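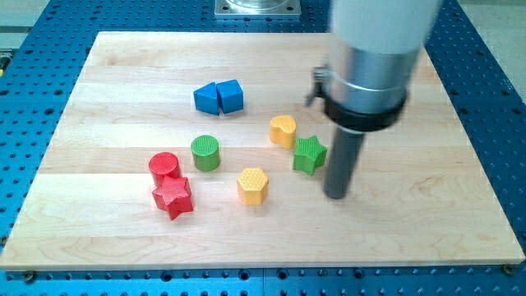

Trenum Makers Guild — Automation Bench Group

Review: Guma finger tool and sorting kit, nine weeks in

Reviewed by Nives Ferraro, with bench notes from Zhuoran Xue

The short version is that I would not buy the Guma finger tool again at the price we paid, and I would not let anyone run it with the settings it ships with. The rest of the kit is decent. If all you want to know is whether to put in a request for a second one, my answer is no, and you can skip to the end.

The kit is sold as a way to teach an arm to push, nudge and group small objects on a flat surface. You get the finger, a collar to mount it, the block set, the pushing software and a license for one workstation. It cost us 700 before shipping. The arm was ours already. The sales page says setup takes an afternoon, and it did take an afternoon, if you don't count the two evenings Xinyi Lei spent getting the license to stick after a reboot.

The fault

In March, during the third week, the finger went down into the board in the middle of a push. The software had just been asked to move the yellow hexagon toward the back. It lowered the tip to its working height, started across, and then kept lowering. The tip dug in, the hexagon shot off sideways, and the arm stalled and threw a force error. Solange Medeiros hit the stop button anyway, which was the right call. The log shows the arm had already halted by then, but she had no way of knowing that from where she stood, and I wouldn't want her waiting to find out.

No one was hurt. Everybody was behind the line. The tip came away with a flat spot on one side and the collar had turned by a few degrees.

We sent the log to Guma. The first reply said we had probably changed the tool length. We had not. The second reply, nine days later, said the collar "may settle during initial use" and that the tool should be measured again after the first 40 hours. I have been through the manual twice and that interval isn't in it. It isn't on the card in the box either.

What we think happened

Zhuoran's account, which I find more convincing than the vendor's, is that two things stacked up. The collar slips a little under side load. Every push is a side load. Once it slips, the tip is no longer where the software believes it is. That alone should cost you a missed block and nothing worse. The second problem is that the software tries to correct for a missed block by going lower, and the shipped lower limit sits well under the surface of any board you'd be likely to use. So a small mechanical slip gets turned into a downward move by a piece of code trying to be helpful.

I'm a bit less sure about the second half than he is. We got the behavior to repeat twice on purpose, at low speed, with the collar deliberately left loose. We never got it to repeat with the collar tight. Guma has not confirmed any of it.

The parts

The finger itself is long, dark gray and round at the tip, and I have no quarrel with the shape. A rounded end slides around a block edge better than the square one we made ourselves. The length is a different story. A long finger gives you a good view of the work, and it also gives every push more leverage on the collar.

The collar is the weak part. It relies on friction. For a tool that spends its whole life being shoved sideways I would expect a pin or a key, something that cannot turn.

The blocks are good. Hearts, stars, cylinders, prisms, a hexagon, in plain strong colors, with texture on the tops of several of them. The vision side had very little trouble telling them apart. It did get confused when the red star was parked right up against the red cylinder, and it would sometimes treat the pair as one object and try to push both. Two blue prisms next to each other gave it the same headache. The manual calls this "occasional merging." I call it something you should know before you write a demo around sorting by color.

The software claims to be trained on 3,000 pushes. I have no means of checking that and I don't think it matters much. What matters is the default limits, and those are poor.

Pale maple is a nice surface to work on and a soft enough one to show every mistake. Ours is screwed down to the perforated table, and I would insist on that. During the fault a loose board might well have gone with the finger.

What we changed

Raise the lower height limit before you power on anything. Ours is now set just above the board, and the software has to stop and ask if it wants to go below that.

Put a paint mark across the collar and the arm. If the two halves don't line up, don't run it. Wulan Sumampouw suggested this and it has caught two slips since.

Cut the force threshold. The shipped figure is far too generous for small wooden blocks.

Turn off "auto recover." It's on by default and buried two menus down.

With those changes we have had no further contact with the board. I'd like to say that settles it, but six weeks of light use by careful people is not much of a test — and the slips are still happening.

Alternatives

Godside sells a shorter finger with a keyed mount. Xinyi has used one at her day job and liked it, though she was picking with it as much as pushing. It comes with no software, so you would be writing your own or adapting what we have. Lu makes a cheap collar that is said to fit the Guma finger. We have ordered one and I'll add a note when it has been on the arm for a while.

Verdict

Blocks: keep them. Software: usable once the limits are fixed. Finger and collar: not at this price, and not with groups of beginners until Guma either pins the collar or prints the re-measuring interval where a person would read it.

Anyone booking the arm should check the paint mark first and write the result in the bench log, including when it's fine.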